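How to Prepare a Robot Arm Demonstration for an Open Day

In January we opened our workshop at Plamness to visitors, and 465 people came through in one day. I was responsible for the table where the robot arm picks up small objects and puts them somewhere else. It was my second open day, and it went much better than the first one. I write down how we did it, so that other small workshops can use it.

You need one arm with a two-finger gripper, a table, some ordinary household things, and two people. One person runs the arm and the other one talks. Please do not try to do both. I tried it the first year, and I could not answer even a simple question while I was watching the fingers.

Choosing the objects

Take things that the visitors know from their kitchen. We started with metal parts from our own shelf, and the people looked politely and walked on. When Lizelle Mnguni brought food shapes and dishes, they stopped and stayed.

Choose objects with different difficulty. A block with flat sides is easy and you can use it when you need a sure success. A banana is harder, as it is curved and can roll a little when the finger touches it from the wrong side. Something small and light with a soft-looking outline is the one that visitors like best, but you have to practice it.

Try each object many times before the day. I made 91 attempts in the last week with the objects we finally took, and I wrote the bad ones in a notebook with the position on the table. Most of my bad ones had the same cause: the object was too near to another one, and the second finger had no place to come down.

Setting the table

1. Clear everything that you will not use. Tools, tape and coffee cups all go away.

2. Put the target dishes first. We use a shallow plate and an open bin. The plate is easy to see from a distance. The bin has walls, so the arm must lift higher, and this gives you something to talk about.

3. Put the objects where the arm can reach them from above. Leave the width of a hand between them for the first rounds. Later, when you feel safe, you can put them closer.

4. Mark the floor where the visitors must stop. The line should be outside the full reach of the arm, also when it is stretched. Test this with the arm and not with a drawing.

5. Press the emergency stop once before you open the door, and check that the arm really stops. Then show the second person where the button is.

Running one round

Keep a round short. Ours was 2 minutes, with a pause after it for questions. First say the name of the object and the place where it should go. Then move the arm over it, slowly. Stop for a moment when the fingers are right above the object, and only then go down and close.

After closing, lift a little and wait again. At this point the object hangs free from the fingers, and the people at the back can also see that the arm has it.
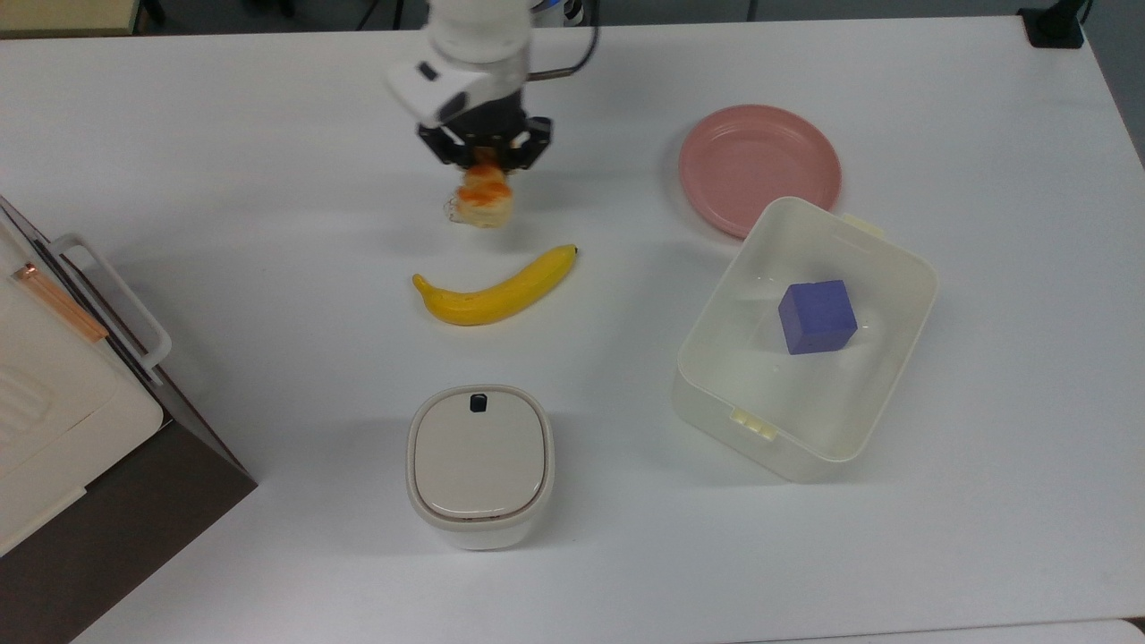 Gerrit Maluleke wrote to me after the open day that the waiting was the best part for him, and that he would make it even longer, because his children were guessing aloud each time if the thing would fall. He also asked why we did not let the visitors choose the next object. I answered him that we will do it next time, and I have added it to my plan.

Now move sideways to the dish, go down near to the bottom, and open the fingers. Do not drop from high, even if it is quicker. A thing that jumps out of the plate takes more time than you saved.

If a grip fails, say it simply: "It missed, we try again." Visitors are not disappointed by this. Some of them ask the best questions after a miss, for example how the arm knows where the object is, or who decides how strong it presses.

Questions you will hear often

The most common one was the price, so agree before the day what you want to say. The next one was if it can wash the dishes. Ayanda Makhubela had a good answer – she gave the visitor a pair of kitchen tongs and asked him to pick up the same object with one hand and only these. After this he understood the problem without any more words from me.

After the last group

Move the arm to its rest position, switch it off, and only after that collect the objects. Check the finger pads and wipe them with a dry cloth. Write your notes the same evening. Mine have 23 lines, and the first one says that I need a higher chair.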